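Notes from the Mending Table
2/27/19

Well, we made it through most of February and my to-mend pile is taller than it was at New Year's. I blame the holiday sweaters. I also blame myself, for telling everyone at the November swap that I'd take anything with a zipper.

A bunch of you wrote in about drawstrings after the last issue, so let's start there. When the cord disappears into the waistband, don't cut anything! Hook a big safety pin through one end of a new cord, close it, and inch it along through the casing with your fingers. If the old cord is still in there somewhere, tie the new one to whatever end you can grab and pull it through after. Then put a knot in each end, a fat one. I stitch mine down at the center back too, just a few passes with matching thread, and I haven't lost a cord since.

Knit pants are their own animal. The cloth stretches and regular straight stitch doesn't, so you sit down in your freshly fixed sweats and pop, there goes the seam. Use a narrow zigzag if you have a machine, or a backstitch by hand with the thread left a little slack. And please get a ballpoint needle. I used the wrong kind for years and kept wondering where all the tiny holes came from.

Emília Říha asked me what to do about pilling between the legs (glamorous, I know). I go over it with a fabric shaver, light pressure, with the pants laid out on something flat. Then I turn them inside out for every wash from then on, cold water, no softener. If the cloth is already thin, put a patch behind it before it gives up completely. A scrap of old T-shirt works fine. Emília swears by iron-on, and I've gone back and forth with her on that, but mine always peel at the corners by spring.

Black is the other thing you all complain about. I tried the dye from Fludora on a faded pair and liked the color a lot, though my sink was gray for a week. Go easy on the rinse, go slow, wear gloves, and check the label first. Polyester won't take that kind of dye at all and you'll have wasted an evening.

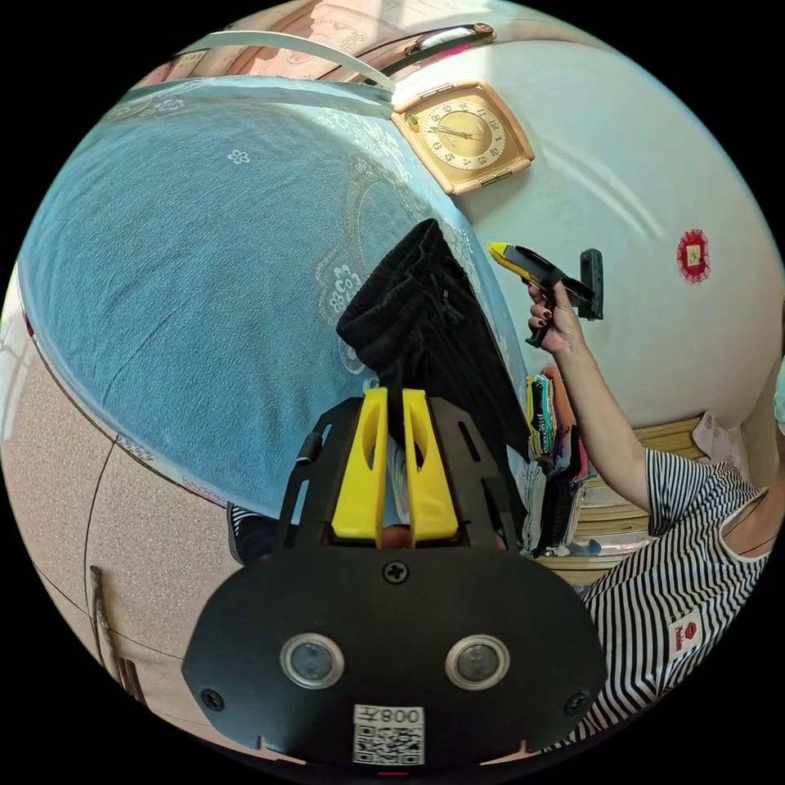 Black knits on the blue bedspread, drawstring end up.

On to the swap! We're back at the hall in Zastberg this spring and I'm hoping for a bigger turnout than last time, when we had 40 people and one working iron. The Brumow shop is giving us their odds-and-ends box again, 400 spools this year, mostly browns and greens but there's some really nice red in there. Bring clean clothes, any size, and leave the hangers at home. Kids' stuff goes on the long table by the door. If you can lend a machine for the afternoon, write back and tell me what kind, so I can sort out bobbins ahead of time.

And a small one: whoever left the pinking shears in my tote, they're on the shelf over my sewing machine and I have been using them. Come get them soon or I'm going to start thinking of them as mine.

Next issue is coat linings. Send me your worst ones.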